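Study Room Seating Report
Interior Spaces II, group project, October
Written up by Yavuz Polat

1. What we were asked to do

Pick one shared room, look at how people sit in it, suggest changes that cost little or nothing. We picked the ground floor room in the Cidville residence because two of us live there and the door is open late. It does two jobs. Laundry on one side, study space on the other. Most students use it for both, they put a load in and then sit and read until its done.

2. Method

Short survey, 32 replies. Then sitting in the room in the evening and writing down what people did with the chairs. We did 6 evenings. Should have been 7 but one got lost to a fire drill. Also measured the chairs and the aisle with a tape.

The survey had too many questions, people skipped the last page. We only use the first page in this report.

3. The chairs

Two kinds in use. The Ollik stacking chair, hard seat, no arms, came with the building. And the office chairs on casters, which were passed down from the Peltach reading room when it was refitted. Everyone wants the office chairs. People go for them first and the stackers fill up only when the others are gone.

Complaints about the office chairs were nearly all about the arms. They don't go under the tables so the chair is left standing out in the aisle. Then somebody with a full basket has to push it away, and it rolls, and ends up in front of the machines. We measured 40 inches of aisle with all chairs pushed in as far as they go. With one left out, a lot less, and it depends which way its turned.

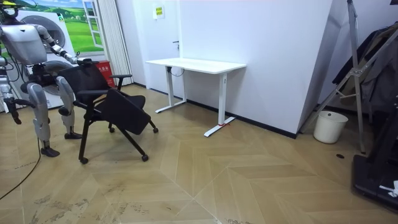

Fig. 1. Office chair with mesh back and armrests, on casters. Washing machine unit and mural behind.

Mesh back got good comments (cooler, room gets warm). Seat padding was rated fine for an hour, less fine after that. Height adjustment we didnt test properly, ran out of time.

4. The wall

Not in our original plan but it kept coming up. The landscape mural with the green fields and the open window is popular, more than we expected. Several people wrote that they choose a seat facing it. One wrote that it makes the laundry side feel less like a basement. Downside is that facing the mural means your back is to the door, and some people said they dont like that in the evening.

So seating direction matters here, and our first layout had ignored it completly. We turned the tables in the second layout so you sit side-on to both.

5. Suggestions

- Move the office chairs to the end tables, where the aisle is widest. Stackers near the machines.
- Lower or take off the arms on a few chairs and see if they get pushed in more. Türkmen, the furniture shop in town, told us the arms on this type usually come off with a hex key. Not checked on ours.
- Tape line on the floor to keep the machine doors clear.
- Tables turned side-on to the mural, see layout 2 in the appendix.

6. Problems with the project

Small sample, all from one building. Evenings only, so mornings are missing. The drawings for layout 1 are still at the wrong scale, corrected ones to be handed in with the appendix. The arms test was planned for the last week and hasnt been done.

Contact: Yavuz Polat, Interior Spaces II | © Cidville student projects | Back to top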